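Hakley table notes

README, last tidied up in January

Hi! This folder is my running record of the stuff that ends up on our big table, and what I do with it when we clear up. I started it because Ladi Balogun and I kept asking each other the same questions (mostly where the cables had gone).

What's in it: 58 short notes, plain text, one per clear-up. Each has the time of day, what was lying out and which box it went into. I write them as I go, so the spelling is all over the place, sorry!

Boxes are called Birnitz and Tendo. Cables go in Birnitz, loosely looped, please don't knot them. Tubes go in Tendo with their caps on, if they've got caps. Anything I can't name goes under "odds", and that list is getting long.

Still to do: notes 2 and 19 have no box filled in. If you remember, tell me on Wednesday or just add it yourself.

Use any of it however you like.
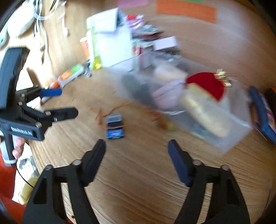

Salamatu Adeleke

Cables still out on the wood, and the white tube with the green and orange markings, one for Tendo.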